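Plallel check dish towels, reviewed after a spring and a summer of use

I bought two packs of these in March to replace a drawer of thin terry towels that had gone grey. They are white with a black windowpane check, sold by Plallel as a general kitchen cloth, and I have used them for drying up, wiping the worktop and lining the tray under the dish rack. I paid full price at Brelbridge, the homeware shop near the station. It was September when I sat down to write this, so they have had a fair run.

## Size and feel

The cloth is a flat weave with no loops. Out of the packet it is stiff and a bit shiny, and it pushes water about more than it takes it up. The label says to wash before use and you do need to. After the second wash mine softened and began to absorb properly. By the fifth they were as good as they were going to get.

They are on the large side for a dish towel. Folded in half twice, one makes a decent pad for standing a hot dish on, though I wouldn't trust a single layer. They crease badly. If you like a towel that hangs flat on the oven door you will have to iron these, and I don't.

## On the worktop

Our worktop is dark and speckled with a slight shine, and it shows every smear. I spray it and go over it with a cloth most evenings. The check towel does well here. It picks up crumbs in one pass and leaves very little lint behind, which was my main complaint about the terry ones.

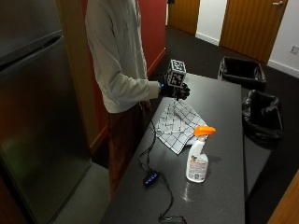
## Streaks

You get some if the cloth is too wet. Wring it hard, or keep a second one dry for the last wipe. With spray cleaner I use less than I used to, two squirts for the whole length, and finish with the dry corner. Marlina Siregar, who shares the kitchen with us, prefers a microfibre cloth for this and she has a point on glass. On stone and laminate I can't tell the difference.

## Washing and wear

- Washed at 40 with the tea towels, the black lines have stayed black. Nothing has run on to the white.
- Turmeric does not come out. Coffee does, mostly.
- They shrank a little in the first wash and not since.
- One hem has started to come undone at the corner. The other towels are sound.
- They dry on the rack overnight.

I tried one in the tumble dryer and it came out like a dishcloth someone had sat on. Line or rack is better.

## Other uses

I spread one out under anything I am unpacking or sorting, so that bits of packaging don't skid off the worktop. It shakes out clean over the bin afterwards. It also works under a chopping board if you damp it first.
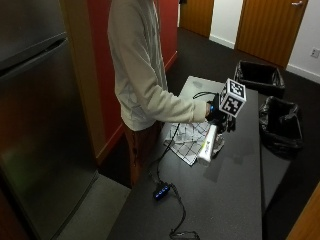
*Check towel spread under a white box, with the bag next to it.*

## Compared with the Davance ones

The Davance towels are thicker and take up more water on the first day. They also take twice as long to dry, and mine smelled by the end of the week. For drying a big pan I would still reach for a Davance. For everything else I use the Plallel.

## Would I buy them again

Yes, in the same size. I would like a better hem and a hanging loop, as there isn't one and I had to sew my own on. Four out of five.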